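Section 4. Setting Up the Board and Laying Out the Blocks

11 min read

Read Section 3 before you start. If the blue base isn't level, nothing in this section will fix that, whatever the leaflet in the box says about the board "finding its own level." Boards don't do that.

This guide covers the Selura shape blocks used with the maple board on the Orkovik perforated base. It replaces the August leaflet, which was written for the older board and still turns up in some boxes. If yours has a drawing of a board with a raised rim, put it aside.

4.1 Before you unpack

You will need a table that doesn't rock, the hex key from the hardware bag, a dry cloth, and a straightedge longer than the board. The board is 63 cm on its long side, so a school ruler won't do. The box lists "no tools required." Ignore that.

1. Wipe the table and set the blue base on it with the smooth side of the holes facing up.
2. Press on each corner of the base in turn. If it rocks, go back to Section 3.
3. Run a fingertip over the holes along the outer rows. Feel for burrs. Most bases have none, but the sales page says every one is hand checked, and we have our doubts.
4. Take the board out of its sleeve by the short ends and lay it on the cloth.

Note: Keep the sleeve. The board goes back in it for storage, and replacement sleeves cost more than they should.

4.2 Checking the board

The board is light maple, and faint seams show across it. They are normal on this board. A seam you can see is fine. A seam you can catch with a fingernail is another matter, and the leaflet's phrase "natural character" shouldn't talk you out of returning it.

1. Look along the board from one end, at eye level.
2. Lay the straightedge across the short way, then the long way, then corner to corner. Look for light underneath.
3. Draw a fingernail lightly across each seam.
4. Turn the board over and do it again.

A sliver of light in the center is acceptable if blocks still stand without tipping. Try it with a cylinder, standing on end. Cubes will forgive almost anything and so they tell you very little.

Do not try to pull a warped board flat by tightening it down. It may look cured for a while. You have then got a warped board under strain, and a harder conversation with the seller.

4.3 Fixing the board to the base

The printed diagram shows the board dropping into place with one hand. We have never managed it that way.

1. With the base in front of you, lower the board onto it with the grain running left to right.
2. Leave rows of holes showing at the left, the right, and the front. The board is meant to be smaller than the base.
3. Slide the board until the fixing points along its front edge line up with holes in the base.
4. Start every bolt by hand, two turns only.
5. Once they have all started, go round with the 4 mm hex key and snug each one a little at a time.
6. Stop when the board no longer shifts under the flat of your hand.

CAUTION: Do not use a powered driver. The leaflet allows it "on a low setting," which means something different on every driver ever sold. Maple will crush under a bolt head and it won't come back.

Note: If one bolt refuses to start, loosen the others before you force it. The holes in the base are regular. It's nearly always the board that is slightly off.

4.4 The blocks

The set is sold as "endless shapes." What it has is a handful of shapes in a handful of colors, which is plenty. This section uses cubes, cylinders, stars, a hexagon, and a heart. Shape names in this guide are the plain ones. The leaflet calls the hexagon a "honey cell," and we see no reason to join in.

Be aware that color and shape do not go together in any fixed way. There is a green star and there is a red star. Anyone who learns "stars are green" on the first day will have to unlearn it, so mix the colors early.

1. Tip the blocks onto the cloth. Don't tip them onto the board.
2. Sort out any with rough edges or loose bits on the surface. A slightly textured face is how they come, and it helps them stay put.
3. Wipe the rest and stand each one up on a flat face.

CAUTION: Check the size of the smallest block against the safety advice for the youngest child who will be in the room. The age printed on the box is for the child the set was bought for, and younger ones have a way of arriving.

4.5 A first layout

The leaflet opens with a symmetrical pattern that takes patience and looks good on a box lid. We'd skip it. A loose layout with one curve, one pair, and some blocks standing by themselves gives people more to talk about, and it can be rebuilt by somebody who wasn't watching.

1. Start toward the far side of the board, left of center, with the green star.
2. Set the red cylinder against its left side, touching.
3. Bring a blue cube in below the cylinder and a little to the left. Turn it so it doesn't sit square to the board.
4. Tuck the red star against the cube from below. These blocks should now make a bend.
5. Move in toward the middle. Stand a second blue cube at an angle, with the green cylinder just to its right.
6. Go across to the right half and put the yellow hexagon and the yellow heart side by side, hexagon on the left.
7. Leave the near part of the board clear for sorting.
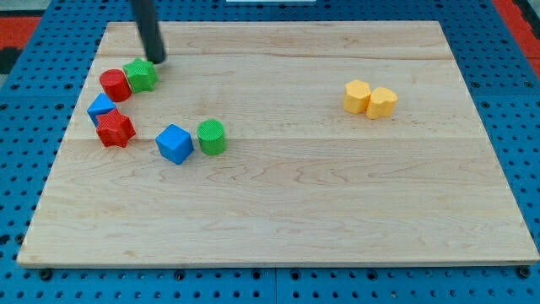
Figure 4-1. First layout on the maple board, with the yellow pair set apart at right.

Don't measure the gaps. The leaflet gives spacings in millimeters for every pattern, as though a block that sits a finger's width off has failed at something. If two blocks are supposed to touch, they should touch. Otherwise "near" and "apart" are all the precision you need.

Note: "Left" and "right" in this guide are from the front of the board. If two people sit facing each other, agree on whose left you mean before the first block moves. Half of the trouble reported with this set comes down to that, and the other half is lost hexagons.

4.6 Simple tasks from the first layout

The box promises 186 activities. We went through the list. A great many are the same activity with the color changed, and several need blocks that aren't supplied. The ones below hold up.

Sort by color. Bring the two stars apart and let each one find its own color. The yellow blocks are already together, so they work as the finished sample. Use the clear area near the front.

Sort by shape. Same start, different answer. The cubes are easy because they match in color as well. Stars and cylinders are where people slow down. The hexagon and the heart have no partner of their own shape in this layout, and it's worth waiting to see what someone does with them before you say anything.

Straighten the curve. Turn the bend on the left into a row, keeping the order. It sounds dull and it is harder than it sounds. Expect the cylinder to end up in the wrong place.

Split the pair. Move the heart away from the hexagon without disturbing the hexagon. Claims on the box about what this does for "lifelong focus" are not ones we can support. It is decent practice at picking up one thing beside another.

Put it back. Clear everything to one side and rebuild from memory, or from Figure 4-1 if memory fails. Do this last.

4.7 Adjustments

A block tips when released. Turn it onto another face and try again. If it tips in the same spot whichever block you use, check the board with the straightedge.

The board creeps. Snug the front bolts, a quarter turn each. If it still creeps, the base is probably moving on the table and the bolts are innocent.

Blocks slide too easily. Wipe off any polish. The Procházka board wax offered at checkout is described as "non-slip." Ours was not. Bare maple has served us better.

Colors are hard to tell apart. Move the table out of direct lamp light before you blame the blocks or the person sorting them. Green and blue suffer first in a dim room.

4.8 Cleaning and putting away

1. Lift the blocks off. Don't sweep them off with your arm, since the bolt heads catch them and chip the edges.
2. Wipe the board along the grain with a barely damp cloth, then a dry one.
3. Brush the holes in the base with a soft, dry brush.
4. Leave the board bolted down if you will use it again within the week.
5. For longer storage, take out the bolts, bag them, and slide the board into its sleeve.

CAUTION: No soaking, and no spray cleaner directly on the wood. "Wipe clean" on the label refers to the blocks. It has been read otherwise, and the boards did not recover.

Bolts, single blocks, and the hex key can be ordered from the Drisville parts desk. State the shape and the color both, and check the packing slip against what is in the bag before you throw the envelope out.

Section text revised 15 Mar 2021. Continue to Section 5, Two-Person Layouts.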